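Home / Studio Equipment / Phone Interfaces

Usuga Oredetti Talkshow Phone Interface

Part no. 782
Availability: ships from Prerkton warehouse
Spec sheet revised Feb 24, 2024

The Oredetti puts listener calls and remote interviews on air from a single 1U rack unit. It is built for talk programs with one host, one call screener and a guest by phone, and works with analog lines or a SIP account. Each caller has a separate gain stage and a separate mix-minus feed, so two guests can hear each other and the host without hearing themselves.

Call screening runs in a browser on any computer on the station network. The screener types the caller's name, town and topic, and the entry appears on the host's screen. Moving a caller to the top of the queue takes one click. The call log holds 3,633 entries before the oldest is overwritten, and can be exported as a text file.
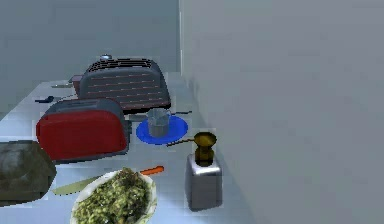
Can a call be recorded before it goes to air?
Each line has its own record output, active from the moment the screener picks up. Connect it to a recorder or to a spare input on the production computer.

Specifications
Caller lines: 3
Line type: analog or SIP, selected per line
Program inputs: 2, balanced XLR
Caller outputs: one per line, balanced XLR
Record outputs: one per line, balanced TRS
Echo cancellation: automatic, per line
Power draw: 27 W maximum
Mounting: 1U, 19-inch rack
Control: Ethernet, front panel, GPIO

Setup Notes
Set the line type before connecting the phone cable. Feed the program inputs from a console bus that does not include the caller channels. Adjust the send level with the host speaking at normal volume, then adjust caller gain line by line. Automatic gain can be switched off for interviews where the guest is on a studio-quality SIP codec.

The GPIO port closes a contact when any line is on air. Stations commonly wire it to the studio door light.

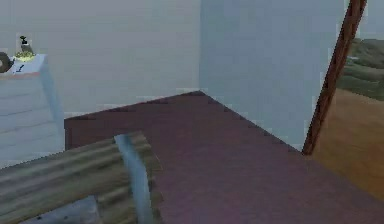 In the Box
Oredetti main unit
Power cord
Rack screws
GPIO connector kit
Printed quick start guide

Options
Atport desktop call controller, with line buttons and drop key
Rack shelf for portable use
Spare power supply

Firmware
The August release added topic search to the call log. Updates install from the browser page and take all lines off air during the restart.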